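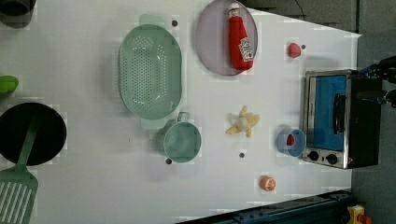

Vultoron Tabletop Practice Kit: Kitchen Set

For teams who want the same table on Friday that they had on Monday.

Overview

The Kitchen Set is a set of toy kitchenware plus a ring-bound rulebook for running manipulation work on a tabletop. Customers tend to open the toys first. The rulebook is the part you are paying for. Anyone can buy a plastic colander. Getting four people on two shifts to agree on what "colander, upright, center" means has ended friendships.

The rules were written by Marleny Bermúdez and Leonidas Gavalas after a long November in which two sites reported very different results on what both of them called the standard layout. One of them had been leaving the ketchup bottle standing. The other laid it across a plate. Both had notes proving they were right.

What the rulebook covers

Layout. A layout is either written down or it is random, and you have to say which before you start. "Sort of spread out" has been retired as a category. Cookware may hang over the table edge of the overhead view only if the layout sheet says so.

Reach and clearance. Keep bulky items such as the toaster oven where the arm can get to the door without passing over a person's hands. The people side and the arm side are agreed at the start of the shift and do not swap after lunch.

Hands off. Nobody resets an object while the arm is enabled. This includes the strawberry that only needs a little nudge. Stop, reset, step back, say "clear" out loud, resume. Yes, even if you are alone in the room.

Small parts. The little round items roll, and a tabletop with holes in it will find them for you. Count them out, count them in.

Naming. One object, one name. The peeled banana is "banana, peeled" in every log, at every site, forever. We accept no entries for "the weird flower."

Wear. Check the pieces each week for cracks and sticky residue. A part that has changed shape gets replaced and the date goes in the log. It does not get promoted to "hard mode."

How it fits with the standards you already have

The rulebook is housekeeping. It does not replace your risk assessment, your arm manufacturer's manual or whatever your safety officer has taped to the door. Where they disagree with us, they win. Flor Puma, who handles support, would like it known that she cannot approve your cell over the phone – please stop asking her.

Specifications

Order code: VK-420
Rulebook: 97 pages, ring-bound, lies flat
Layout sheets: 3 pads, tear-off
Shipping weight: 1310 g for rulebook and pads, toys packed separately
Languages: English, Spanish, Portuguese
Not included: table, arm, patience

Piece colors vary between batches. If color matters to your work, order every site's sets together and tell us so in the notes field.

From customers

"We argued for a week about rule one and have hardly argued since. I did not enjoy the week." – Aurora Gouveia, Mulusari

"Good book. The page on naming is a bit smug." – Thaís Damasceno, Vestthorpe

Replacement parts

Single pieces can be ordered by name, using the name in the rulebook. Requests for "the red one" will be answered with a list of red ones.

Current edition issued February 26, 2024. Owners of the earlier edition can get the changed pages free by writing to support with their order number.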